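Stemberg Toddler Blanket by Cenden

2217 views | 80 shares | 4 comments

The Stemberg is a cotton blanket for children who have outgrown a crib blanket but still get lost under a full-size one. It covers a toddler bed with enough left over to tuck in at the sides, and it folds small enough for a daycare bag. Cenden makes it in solid colors and in one print, a pattern of small boats.
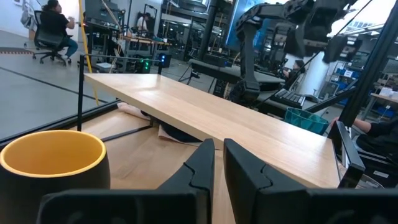

Color is the first thing most parents ask about. The Stemberg comes in navy, oatmeal, brick and mustard. The mustard is a strong yellow, close to the inside of the round cup in the photo, and it looks good next to dark gray bedding. Oatmeal is the one to pick if the room already has a lot going on. Navy hides marks best. The boat print is on an oatmeal background and costs the same as the solids.

The weave is open and a little stretchy. Children can bunch it up, drag it down the hall or pull it over their heads for a tent, and it goes back to shape in the wash. The edges are folded twice and stitched, with no satin trim to come loose.

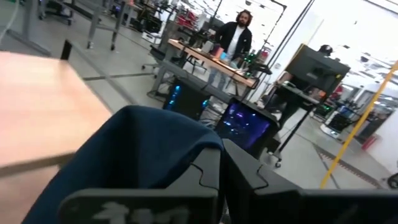 Wash it cold before the first use, on its own or with similar colors. It shrinks slightly the first time and the listed size allows for that. Tumble dry on low or hang it up. Do not use fabric softener, which flattens the weave and makes it less warm. Lint is normal for the first few loads.

For winter, the blanket can be layered over the Zitance quilt, sold separately. The two are cut to the same width - corner ties on the quilt keep them together. Not for use in a crib or with babies under 12 months.

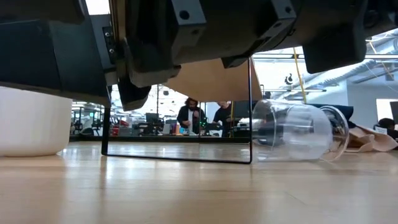
Ordering and Returns

Orders ship from our Tamuno warehouse in 4 business days. Unwashed blankets can be sent back for exchange or refund. Name embroidery adds 7 dollars, and embroidered blankets can't be returned. The boat print is out of stock and will be back in January.

Comments (4)

Got the navy for my son's new bed. Softer after the third wash. Lint was worse than I expected but it stopped.

Does the embroidery come in white only? I'd like yellow on the navy.

Reply from the shop: White, gray or yellow. Choose the thread color at checkout.

Wish it was a bit longer. My daughter is tall for her age and her feet stick out. Nice blanket otherwise.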